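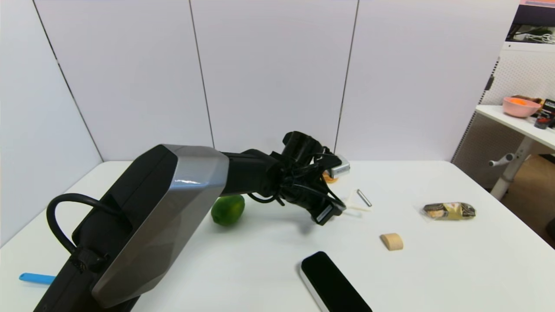 The painter behind the Voltham print fair would like it known that she did not want to start a print fair. She wanted a table at someone else's.

"I applied to Clavetti three years running," she says over the noise of the framing shop downstairs. "They wrote back once, to tell me my check had cleared."

So on a Tuesday in January she rented the old Rantala shoe warehouse and invited 60 printmakers to fill it. The rules fit on a postcard: editions under 591, nothing priced above what the artist would pay, and no wine before 5. The last rule, she admits, is the only one anyone has tried to negotiate.

Sales have been decent. Etchings go first, then linocuts, then whatever has a dog in it. She has made her peace with the dogs.

"I spent four months on a mezzotint of the Ustinska bridge at night," she says. "It's very dark. People tell me it's very dark, and then they buy a dachshund."

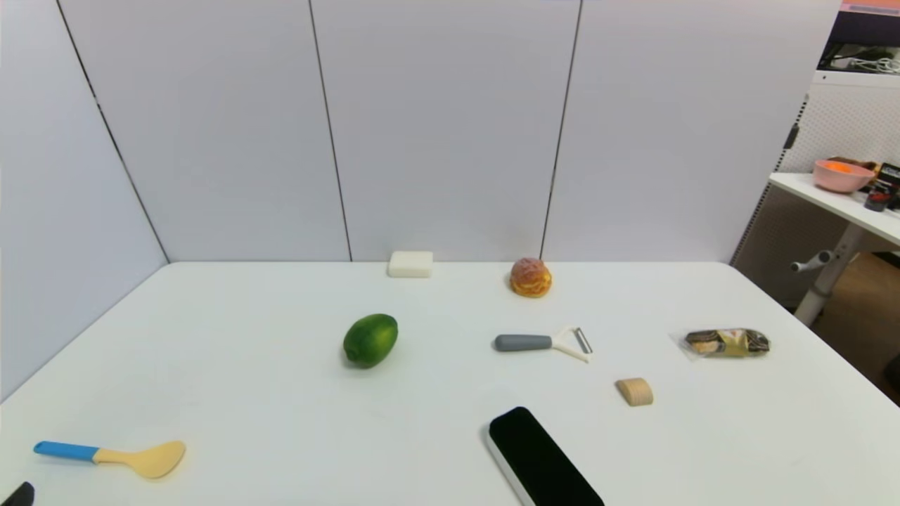
One exhibitor, packing up a box of woodcuts, was of the opinion that the rent was fair but the lighting was a crime, and that the bridge might sell if anybody could see it.

She has heard this before. The budget for next year is $3000, and most of it is going to lamps -- the rest to a door that closes. As for Clavetti, they have asked whether she has any tables left.

"I told them to apply," she says.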